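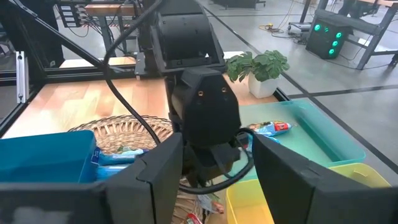

휴면계좌 건은 주소 반송만으로 연락두절 처리하면 안 된다는 의견이 옆자리에서 먼저 나왔다. 우편이 한 번 돌아왔다고 사람이 사라진 건 아니고, 이사 간 사람도 앱은 매일 켠다는 것이다. 맞는 말이라 반박을 못 했고, 덕분에 어제 짜둔 판정 규칙을 통째로 갈았다.

3월, 오전 10시 20분
휴면 투자자 매칭 작업 노트, 이어서

Tristo에서 넘어온 추출 파일로 다시 시작. 대상 계좌 253개. 지난번 파일과 컬럼 순서가 또 다르다. 최종접속일이 맨 뒤로 가 있고 우편반송 플래그는 Y/N이 아니라 1/공백이다. 공백이 '반송 없음'인지 '모름'인지는 문서에 없다. 문의했더니 문서를 참고하라는 답이 왔다.

바뀐 판정 규칙 (임시):
- 우편 반송 + 60개월 동안 로그인, 통화, 거래가 전혀 없음: 연락두절 후보
- 우편 반송만 있음: 주소 보정 대기열로
- 분배금 자동 재투자만 있음: 접촉으로 치지 않음. 본인이 한 일이 아니므로
- 분배금 수령 계좌를 바꾼 적 있음: 접촉으로 침

셋째 줄은 논란의 여지가 있다. 준법 쪽에 메일 보내둠. 답이 올 때까지는 우리 규칙이 곧 법이라고 믿고 싶지만, 법은 따로 있다.

11시 40분
돌려보니 253건 중 100건이 후보로 떨어졌다. 숫자가 너무 예뻐서 의심부터 했다. 쿼리에 LIMIT 100이 남아 있었다. 내가 테스트할 때 넣은 것. 커밋 기록에도 내 이름이 또렷하다. 지우고 재실행.

공동명의 계좌가 새로 문제다. 한 명은 반송, 한 명은 정상 수령이면 시스템은 첫 번째 명의인만 본다. 둘 중 하나라도 접촉이 있으면 계좌 전체를 살리는 쪽으로 고쳤다. 상속 진행 중 표시가 있는 계좌는 아예 빼서 따로 모아둔다. 유족에게 "오랫동안 소식이 없으셨네요"로 시작하는 편지가 나가는 일은 막아야 한다. 현재 템플릿 첫 문장이 정말로 그거다. 수정 요청 올림.

오후 2시 조금 넘어서
주소 보정은 Kunulby 쪽 모듈을 붙여봤다. 도로명은 그럭저럭인데 동·호수를 자꾸 떼어버린다. 아파트 단지 이름까지만 맞으면 일치로 보는 모양이다. 우체부가 알아서 찾아주리라는 낙관이 설계에 녹아 있다. 점수가 높게 나온 건도 눈으로 한 번 더 볼 것.

이름 대조에서는 Yalçınkaya 사 퇴직연금에서 이관된 계좌들이 전부 실패했다. 회사명의 ç와 ı가 물음표로 바뀌어 들어와 있고, 그 물음표를 우리 쪽 정제 스크립트가 성실하게 지웠다. 결과는 "Yalnkaya". 원본을 UTF-8로 다시 받아서 풀기로. 정제 스크립트의 '특수문자 제거' 옵션은 기본값을 꺼둔다. 앞으로 켤 사람은 이 노트를 읽고 나서 켜기 바람.

안내문 얘기. 지금 것은 봉투부터가 광고지처럼 생겼다. 수신인이 뜯지 않고 버려도 할 말이 없다. 시안을 둘로 줄였다.
가안: 계좌가 있다는 사실과 회신 방법만. 한 쪽.
나안: 가안에 휴면 절차 설명 추가. 두 쪽. 법무가 좋아함.
둘 다 회신용 번호를 맨 위로 올렸다. 예전 안내문은 번호가 뒷면 각주에 있었는데, 회신율이 낮은 이유를 분석하자며 회의를 7번 했다.

4시 50분
재실행 결과는 아직 검산 중이라 여기 숫자로 안 적는다. 적으면 누가 보고서에 넣는다.

Plurkia 화면에서는 후보 목록이 여전히 '이탈 고객'으로 뜬다. 이탈한 게 아니라 연락이 안 되는 거라고 라벨 변경을 요청했더니 다음 분기 배포라고 한다. 라벨 한 줄에 한 분기. 그동안은 화면을 캡처해서 보낼 때 제목만 손으로 고칠 것.

남은 일
- 반송 플래그 공백의 의미 확인 (문서 말고 사람에게)
- 자동 재투자 건 준법 회신 확인, 안 오면 전화
- 공동명의 로직 테스트 케이스 추가, 명의인 순서 바꿔서도 돌려보기
- 상속 표시 계좌 목록은 공유 폴더 말고 접근 제한 폴더로
- 쿼리 저장 전에 LIMIT 검색. 나한테 하는 말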